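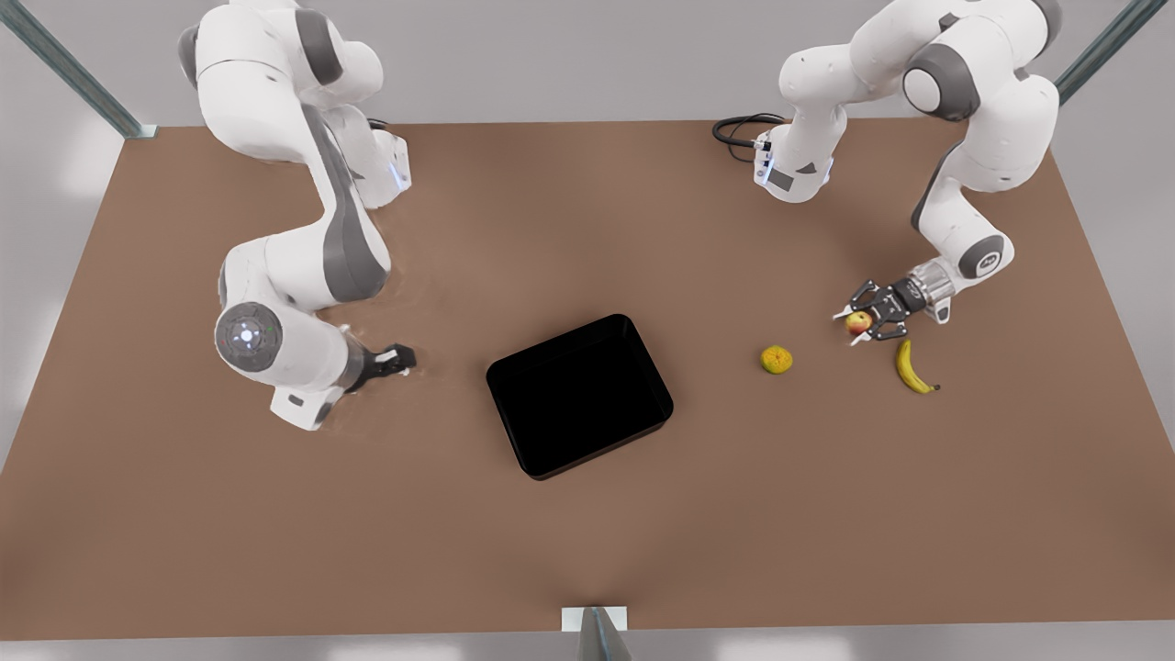
Fruit into tray, simulated two-arm demos - how many do we need?

Posted in: Learning from Demonstration

plornotport_pete wrote:
Hi all, first proper post after a long while reading along. I'm building a set of simulated demos in Bustance, two arms, one brown table, and the goal is apple, banana and citrus all into the black tray. I've recorded 1,127 episodes so far and was aiming for 3,000, but my evenings are disappearing and my partner has started to notice! Would you keep going, or stop and train something?

Sneha Lodhi wrote:
Welcome Pete, lovely to see somebody posting at the collecting stage. I'd stop and train. We kept going on a similar job last August and most of the later episodes taught the policy nothing new, because we were all tired and doing the same favourite grasp over and over. One thing I noticed - your fruit is all bunched on the right, and the left gripper has the apple while the right one hovers empty beside the tray. Is it like that every time?

plornotport_pete wrote:
Mostly, yes. I randomize the tray angle and shuffle the fruit a little, but within that half of the table. Wrist view from the same setup:
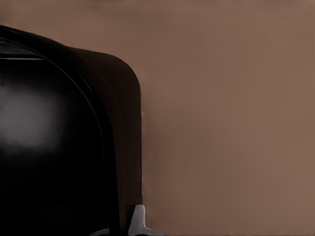
Wrist camera view, nothing but tabletop past the gripper

carhuamaca wrote:
I'm going to disagree with Sneha (sorry Sneha, you know I'm fond of you). Go to 3,000, but spread the fruit out first. Training now only tells you it learned the right half of the table. And I'd look hard at that wrist view, as the housing takes up nearly half the width and you barely get a finger at the bottom.

Sneha Lodhi wrote:
No offence taken! I still say a quick run costs him one night. Agreed on the wrist view though, I'd tilt it before recording any more.

plornotport_pete wrote:
Thanks both. I'll tilt the camera, train overnight on what I have, and do 7 fresh layouts on the weekend with the fruit on both sides.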